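Esi Quartey
August 4 has been on my calendar since April and it's finally okay to talk about this! Our suturing paper is up. It's called Ayaaba, it's a way of labeling robot stitching data by what the thread is doing, and I'm going to be insufferable about it for a whole thread.

Esi Quartey
Quick background for people who don't live in this corner. When you teach a robot to suture from demonstrations, you usually chop each stitch into steps. Reach for needle, drive needle, pull through, hand over, tie. The steps are named after the tools, and then the policy learns each step.

Esi Quartey
Those steps are fine for a tidy stitch. Our stitches weren't tidy. You'd have two clips with the same label, "pull through", and in one the thread was coming along nicely and in the other it was lying over a jaw, getting ready to ruin your afternoon. Same label, same reward, completely different next move.

Esi Quartey
So Iddrisu Mahama (my co-author, he's on the robot side) and I went back and relabeled everything by thread. Is there a free end? Which tool has hold of it? Is it through the tissue yet? Is there slack between the wound and the jaws? Has it been cut?

Esi Quartey
288 demonstrations. 3,359 labeled segments. I know that number by heart because I did a frankly unreasonable share of them in one chair, with one playlist, and I still can't listen to the playlist.

Esi Quartey
The labels changed a lot between the first pass and the last, by the way. We started with a state called "loose" and threw it out because Iddrisu and I never agreed on it. He wanted loose to mean you could see a sag. I wanted it to mean pulling on one end wouldn't move the other yet. We split it in two and both of us claim to have won.

Esi Quartey
The other thing I pushed hard for was reading the wrist cameras and the fixed camera together for every segment. The wrist view is wonderful for the jaws and hopeless for where the long end went. The fixed view is the other way around. I love that they disagree so much!
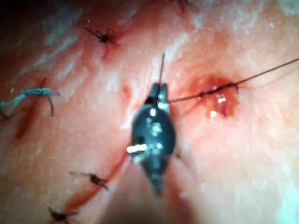
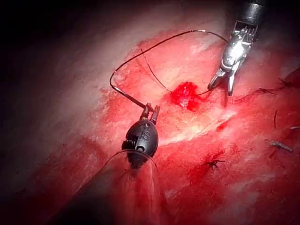
Wrist cameras for the first two, fixed camera for the next two.
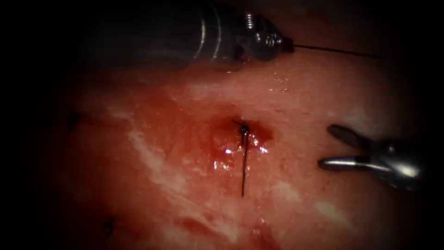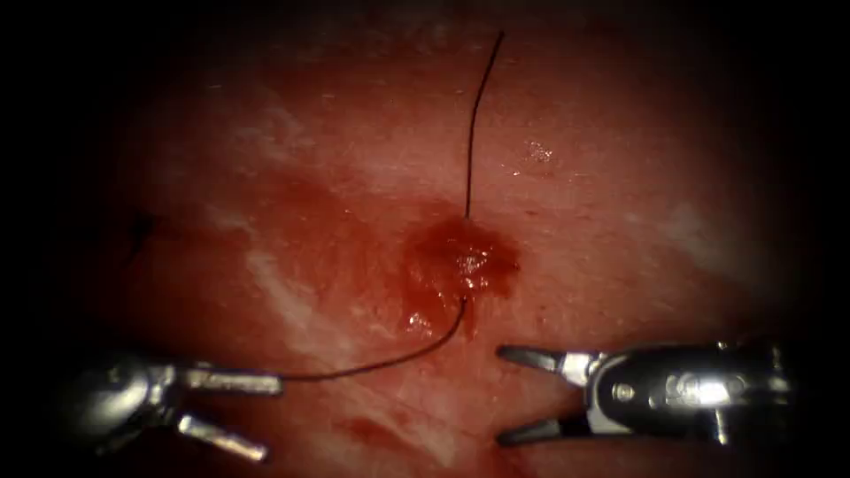 Esi Quartey
Okay, so how does it get used? The policy has two parts. A small model looks at all the views and guesses the thread state. Then the part that moves the arms gets that guess as an extra input, along with how sure the small model is.

Esi Quartey
That second bit (how sure it is) was a late addition and it's my favorite thing in the paper. If the state guess is shaky, the arms slow down. We didn't program the slowing down! The people giving the demonstrations slowed down when they couldn't tell where the thread was, so it's right there in the data and the policy picked it up.

Esi Quartey
First time it did this I thought the controller had hung. I had my hand on the stop button. Then the jaws crept in, took the thread, and it sped up again like nothing had happened. I made a noise. Iddrisu has asked me not to describe the noise.

Esi Quartey
Results, for those who scrolled straight here (hi, I do it too). We tested on 50 stitches. The version with thread labels finished all but seven of them without a person stepping in. The version with the old tool-step labels, same network, same demonstrations, same training time, finished fewer than half.

Esi Quartey
I want to be careful with that. It's one setup, one kind of stitch, and we picked the tissue. "Finished" means needle through at both entry and exit, thread pulled to length, knot tied and holding when we tugged it. It doesn't mean a surgeon would be happy with it. We had a surgeon look at them and she was happy with some of them.

Esi Quartey
Her notes are in the appendix and they're great reading. She cares a lot about spacing, which our metric ignores completely. She also wrote "why so far from the edge" enough times that we're making it a metric.

Esi Quartey
About the seven. Most of them went wrong in the same place, the handover, when one tool has the thread and the other one is coming in with open jaws. The state model says "held" and it's right, but it's held by too little, and the thread slips out as soon as there's tension. We don't have a label for "held by too little". We should.

Esi Quartey
The rest were blood. Dark thread over dark blood is hard for me to see, never mind for a small network! When the thread runs into a wet patch with glare all over it, the model basically guesses from where it last saw each end. Sometimes that's a good guess.

Esi Quartey
Things we tried that didn't help:
Predicting the full shape of the thread as a curve. Beautiful pictures, slower, no better at stitching.
Training the state model in the Kunitz simulator first. The simulated thread is too well behaved. Ours has opinions.
Bigger network. Learned our lighting by heart.

Esi Quartey
Someone at Clivum asked whether the labels could come from force readings and skip the cameras. I'd love that. We looked at it for a couple of weeks and you can get "tight" and "not tight" pretty well. You can't get which tool has the free end, and that turned out to be the one the policy leans on most.

Esi Quartey
How do I know it leans on that one? We took the states away one at a time and retrained. Losing "cut" barely mattered until the final steps. Losing the free-end labels sent it most of the way back to the baseline. There's a chart. It's a plain bar chart and I'm very proud of it.

Esi Quartey
If you have your own suturing recordings you can do this without collecting anything new, which is the part I'm most excited about. We didn't record one extra demonstration. The labeling guide is in the repo, with the hard cases at the front, and please start with the hard cases. You'll save yourself a redo.

Esi Quartey
Getting asked about other stringy things already! Cables, hoses, shoelaces, yarn. I don't know! I'd guess the free-end idea carries over and the rest needs rethinking. A friend in the Grulturard group wants to try it on wire harnesses, and I've told her she can have my label tool and all of my sympathy.

Esi Quartey
What's next for us is running stitches in a row, where the old ones are still sitting there with their tails sticking out. Cut tails look an awful lot like a free end if you're a network. Right now, we get around it by telling the model where the current stitch is. I'd like it to work that out on its own.

Esi Quartey
Paper, code and labels are linked in my bio. The labels include the ones Iddrisu and I disagreed on, marked as disagreements, with both answers left in. If you go through them and side with him, please tell me and not him.

Esi Quartey
Replies are open and I'm around all evening. Ask me about handovers!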